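Stellell Arm, Floor Guide
Section 4: Starting a shift at the flower table 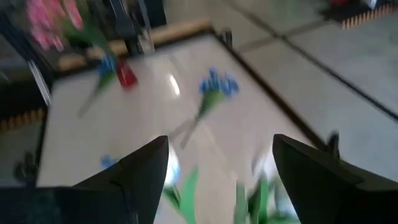

Read this section before you believe the brochure. Vultthorpe bought the Stellell arm to "free up" the arranging staff. What it has done so far is move the work: less reaching for stems, more watching, sorting and resetting. Plan your shift on that basis.

1. Clear the white table of anything not on the order sheet. The arm does not know a stray item from a stem.

2. Lay out artificial stems one at a time, with space between them. Crossed stems get picked up together or dropped.

3. Check that both gripper fingers are clean and tight. Do this with the arm stopped, every time, including after breaks.

4. Select the order on the panel and press Start. Stay outside the floor line while the arm is moving.

5. Watch the first 15 picks. If two or more fail, stop the run and call Liya Araya. Do not keep pressing Retry.

CAUTION: Never reach across the table to straighten a stem during a run. The slow setting is still fast enough to pinch a hand.

NOTE: The sales sheet from Gokis promises 195 stems an hour. Our best hour in August was well short of that, and it had two people standing by. Supervisors should not set targets from the sales sheet.

6. Write down each stop and what you did about it. Time spent resetting the arm counts as work time and goes on your sheet under code 19. Teguh Saragih has asked for these entries before any change to staffing is discussed, so fill them in even when the fix took a few seconds.

7. At the end of the run, press Park, wait for the steady light, and then remove leftover stems.

If the arm is down for more than 15 minutes, go back to arranging by hand using the Shirazi order cards. Keep the cards at the station. There have been requests to throw them out, and for now the answer is no.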